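Convention diary, the night before Jamham

Bag packed, feet already sore, and I haven't even left the house yet.
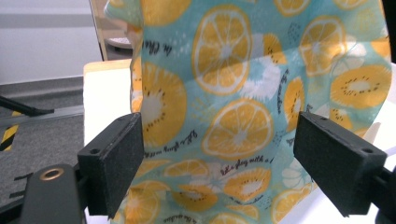 Citrus print, very August.

So the big thing is that Drenel is going to be there. THE Drenel, the little studio that made Plirov, the cartoon I have watched more times than I've watched anything with real people in it. They put the news up at lunchtime and I read it standing in the sandwich line and made a noise. The woman ahead of me turned around. I said sorry and then told her all about it, poor thing.

They're showing the first 17 minutes of the new season on the main stage, and afterward there's a signing with the background painters. The painters! I always hoped they'd send the painters. Anybody can get a voice actor to a convention, but I want to meet the people who did the harbor in episode nine, with the green light under the boats. I have a whole question ready about that light. I've been practicing it in the car and it gets longer every time, so I need to cut it down or I'll be the person at the microphone who makes everyone groan.

The signing is wristbands only, and there are 78 of them. Doors open at nine. The forum says to get there by six, and then somebody else on the forum said they're getting there by five, and now of course everyone is saying four. I'm going for five thirty and that's final. I'm taking the folding stool, the one with the wobbly leg, and a big thermos.

I had a long argument with myself about what to bring for them to sign. You're allowed one item. The art book is the obvious choice but it weighs as much as a small dog, and I'd have to carry it around all day. The poster from the first season is lovely but it's framed, and I am not taking it out of the frame after what I went through getting it in. So it's the paperback of the storyboards, which is falling apart (page 67 came out completely last winter and I've tucked it back in). I kind of hope they sign that page. It's the staircase drawing, my favorite, with all the crossed-out versions down the side.

Money. I said 30 dollars for the dealers' hall and I mean it this time. Last year I went in for one enamel pin and came home with a plush lobster, two prints and a tote bag I've never used. The lobster is on the shelf looking at me as I write this. I do love him, but I can't get another one. If the Ríos table has the mini comics again I'll spend it all there and be happy, they do those folded ones that open out into a map, and I missed the third part because I was in line for noodles.

Oh, and I've changed my mind about dressing up. I had the coat nearly finished – it only needed the cuffs – but I tried it on tonight and couldn't lift my arms past my shoulders. I'd have had to ask strangers to drink my coffee for me. It can wait for the winter show. Jeans and the Plirov T-shirt, comfortable shoes, done.

Things I still need to do before bed: charge the phone, print the ticket (the app let me down last time), find the good pen, make two cheese sandwiches. Wait, three. The food inside costs a fortune and five thirty is a long way from lunch.

It's past eleven and the alarm is set for four fifteen. I should be asleep. I put the first episode on while I did the packing and now it's run on into the second, and I can't very well turn it off before the train part.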